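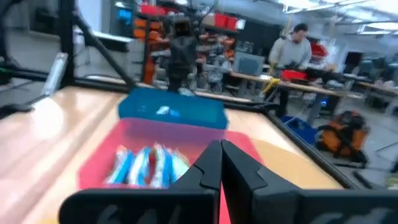 Wrapped snacks on the red mat

Home Recipes Pantry Shops About Contact

Mustard, finally

I've been meaning to write about mustard since November, when Gemechu Mamo handed me a jar of the Fulier walnut mustard over the counter at Kotach and told me to stop buying the yellow squeeze stuff. (I still buy the yellow squeeze stuff. It's for hot dogs, leave me alone.)

The Fulier is a coarse one, lots of whole seeds, and they use walnut oil and a bit of cider vinegar. The first spoonful is sharp enough to make your nose run, and then it goes sweet and kind of toasty and you find yourself standing at the fridge with the spoon again. I had mine with cold roast potatoes, which was lunch three times that week!

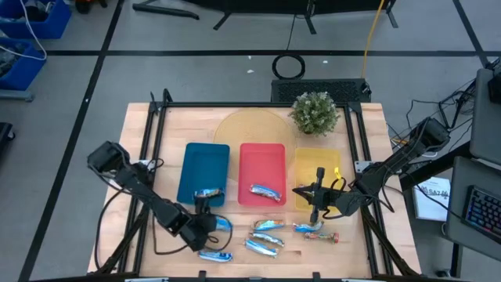
It also makes the best salad dressing I've had at home in years. One spoonful of mustard, a splash of vinegar, olive oil until it looks right, pinch of salt, shake it in the almost-empty jar. My neighbor Prasetyo Ismail puts honey in his and I'm coming around to that, though I'd go easy -- the walnut gets lost pretty fast.
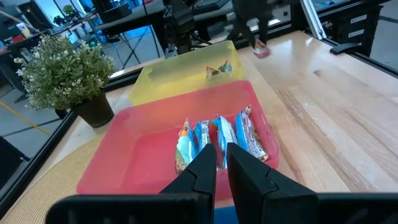

by Zinash Birhane | filed under Pantry

Then there's the Gebreyes tarragon, which is smooth and pale green and much milder than I expected. Mahlet Gebru swears by it on salmon. I tried it that way and liked it fine, but where it really got me was in egg salad: 6 eggs, two big spoonfuls, a little mayo, lots of black pepper. Kedir ate most of it straight out of the bowl before I'd even found the bread.

It does lose its kick once it's open. Mine was noticeably flatter after a month, so get the small jar unless you're feeding a crowd.

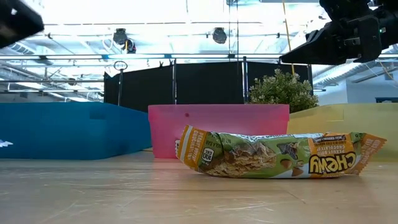 What I'd skip

The Purkico fig mustard. I wanted to love it -- the jar is so pretty! -- but it's basically jam with a few seeds in it, and I already have plenty of jam. It was okay next to a hard cheese and too sweet on everything else I tried, ham included. If you've found something good to do with it, please tell me in the comments, I've got most of a jar left.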